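Revisión de seguridad de la vivienda, planta baja. Casa Pereyra, septiembre.
Revisa: Cosimo Grasso. Acompaña: Finlay Laing, por la propiedad.

Aviso antes de empezar: la lista la redactó la gestora (Brukdale) y yo me limito a rellenarla. Varios puntos me parecen escritos por alguien que nunca ha subido a una escalera de mano. Lo digo en los comentarios.

## A. Salón

- [x] **A1. Paso libre entre muebles.** Conforme. La lista no dice qué anchura considera «libre», así que he usado mi criterio: que pase una persona con una bolsa en cada mano.
- [x] **A2. Mueble tapizado sin obstruir rejillas.** Conforme.
- [ ] **A3. Etiqueta de reacción al fuego en el tapizado.** No localizada. El señor Laing asegura que el sofá «es ignífugo». Puede ser. Sin etiqueta o factura no lo marco.
- [ ] **A4. Detector de humo, prueba con botón.** Suena. Ahora bien, que suene el botón demuestra que hay pila y poco más. Pedí la fecha de fabricación y no se lee. Lo dejo pendiente.

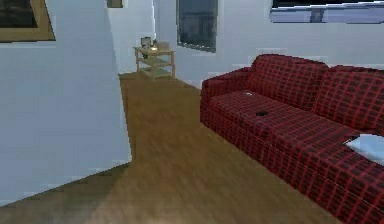 Hoja 4 de 13

- [x] **A5. Regletas y alargadores.** Una sola regleta, sin encadenar. El folleto de Jitgate que acompaña a la lista recomienda cambiarla por su modelo «inteligente». No veo el motivo y no lo traslado como recomendación.
- [ ] **A6. Alfombras con base antideslizante.** No procede. Según la propiedad, se retiraron en la reforma.

## B. Cuadro eléctrico

- [x] **B1. Diferencial, disparo con pulsador.** Dispara a la primera. Repetido dos veces.
- [ ] **B2. Circuitos rotulados.** A medias. Hay un rótulo que dice «varios». «Varios» no es un circuito. Rotular de nuevo.
- [ ] **B3. Certificado de la instalación.** Me enseñan un papel con el número 3053 y sin firma. Vasilis Ristić, el instalador, dice por teléfono que el firmado está en su oficina. Cuando llegue, lo marco.

## C. Pasillo y puertas

- [x] **C1. Las puertas abren del todo sin golpear otra hoja.** Conforme, con una reserva: si se deja una abierta y alguien sale deprisa de la habitación contigua, el encuentro es posible. La lista no pregunta por eso. Debería.
- [ ] **C2. Vidrio de seguridad en puertas acristaladas.** Sin comprobar. No he encontrado marcado y dar golpecitos con el nudillo, como sugiere la guía de Joltham, no me parece un ensayo. Hace falta la ficha del fabricante.
- [x] **C3. Manillas firmes.** Conforme. Una tenía holgura; apretada en el momento. 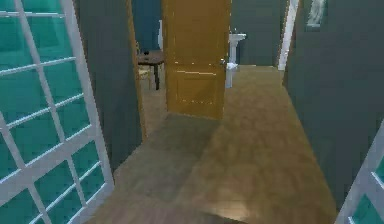 - [ ] **C4. Iluminación nocturna del recorrido hasta la salida.** No hay. La gestora la da por «opcional»; yo no la daría. Una luz de enchufe cuesta poco y la tibia rota sale más cara.
- [x] **C5. Salida practicable sin llave desde dentro.** Conforme.

## D. Cocina y agua caliente

- [ ] **D1. Temperatura en grifo.** No medida, el termo llevaba apagado desde la mañana. Marcarlo «conforme» con el agua fría, como hizo la revisión anterior, no tiene sentido.
- [x] **D2. Llave general de agua accesible.** Accesible y gira. Estaba dura.
- [ ] **D3. Extintor.** Manómetro en verde, revisión caducada. El color del manómetro no sustituye a la revisión.

## Observaciones

La lista completa tiene 29 puntos y la versión que me entregan para la planta baja se salta unos cuantos sin explicación. He preguntado a Njål Forsberg, de la gestora, y responde que «se simplificó». Pediría ver quién la simplificó y con qué criterio.

Pendiente de documentación: A3, B3, C2. Pendiente de trabajo: B2, C4, D3. Segunda visita para A4 y D1, a las 9:30, con el termo encendido desde la noche anterior, por favor.

No firmo la casilla de «vivienda segura». Firmo la de «visita realizada».

C. Grasso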